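Chapter 4
Fingers First: Building a Hand-Held Gripper

Most people who decide to build a robot at home begin with the arm. I did too, and I would guess that you have at least one arm sketched on the back of an envelope already, with its elbow and its shoulder and a list of motors beside it. Put the envelope somewhere safe, please, and leave it there until Chapter 11. In this chapter we are going to build the part at the end, the part that touches things, and we are going to carry it around the house in our own hands before any motor gets a say in the matter.
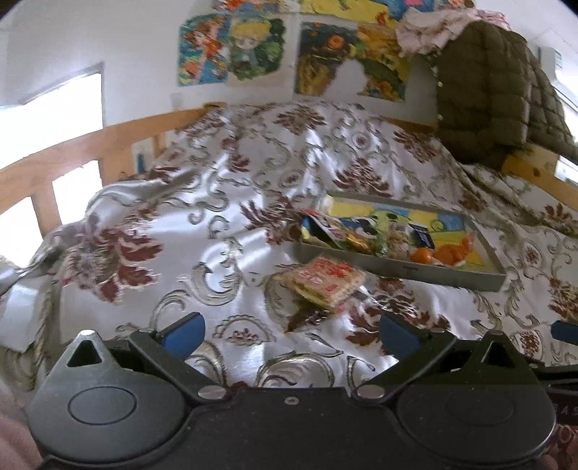
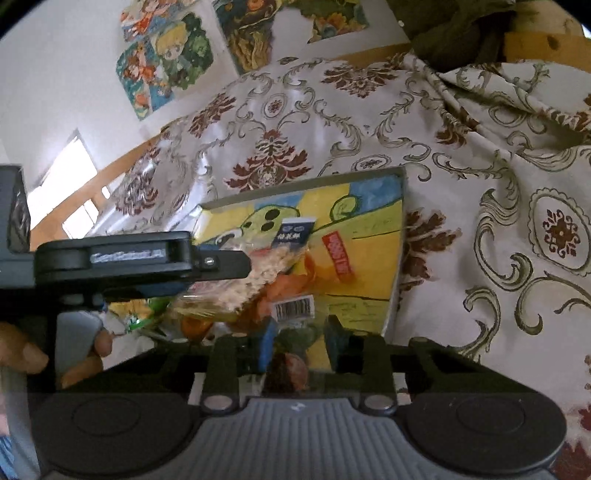
Figure 4.1. Hand-held grippers at work over a printed tray and wrapped snacks on a bed.

A tray of snacks may look like a strange place to start a chapter on mechanisms, but think for a moment about what it asks of a pair of fingers. A tangerine is round and will roll off if you nudge it. A packet of crackers is slippery on the outside and breakable on the inside, and the wrapper has a way of moving while the crackers stay put. A foil-wrapped candy is small enough to slide between the pads. And a quilt, lovely as it is to sleep under, gives way when you push on it, so the height of everything changes while you are reaching for it. A workbench is much kinder than that, and a gripper that has only ever met a workbench has had an easy life.

The design we will follow is the one I call the Polach, after the street where I built the first of them, in a garage so narrow that I had to open the door to turn around. It has two fingers on pivots, a linkage that keeps the fingertips facing each other as they close, and a soft pad on each tip. You squeeze, it closes; you let go, a spring opens it again. There is really very little to it, and I have still managed to build it wrong in more ways than I would like to admit – you will meet several of them in the exercises.

The printed parts take 11 hours on a small home printer if you run them one plate after another. If you belong to a shared workshop with a bigger machine, as I do now at Ondale, you can start everything on Thursday evening and collect it the next morning, which feels a bit like having elves. Print the linkage arms flat on the bed. I know it is tempting to stand them up so that they all fit on one plate, but the layers then run across the arm, and it will snap at the pivot the first time you pick up something heavier than an orange.

What you will need

The body and two side housings, printed
Four linkage arms and two fingers, printed
Two soft fingertip pads
20 small machine screws (the build uses 19, and one will go under the refrigerator)
Steel pins for the pivots
One light return spring
A small file, a screwdriver and a damp cloth

A word about the pads, as they cause more trouble than everything else put together. Hard plastic on a shiny wrapper has almost no grip, and the natural response is to squeeze harder, and then you have crumbs. A soft pad spreads the force out and lets you hold the same packet with a much lighter touch. Wipe the pads down before each session, too. Dust from a blanket or a bit of sugar from a candy is enough to spoil a grip that worked perfectly well an hour before.

We will take the build in order: the pivots in Section 4.1, the linkage in Section 4.2, and the pads and the spring together in Section 4.3. Section 4.4 is all practice, and I hope you won't skip it just because it looks like play. Gather some things from your own kitchen, put them on a soft surface, and keep a notebook beside you. Write down what slipped and where the fingers were touching it when it did. We will come back to those notes when the Josirham arm finally makes its appearance, and you will be glad of every scribble.

4.1 Fitting the Pivots

Before you reach for a single screw, push each pin through its hole by hand and see how it moves. It should turn freely and have no wobble you can feel. If it sticks, take a little off the inside of the hole with the file – a very little, then try again.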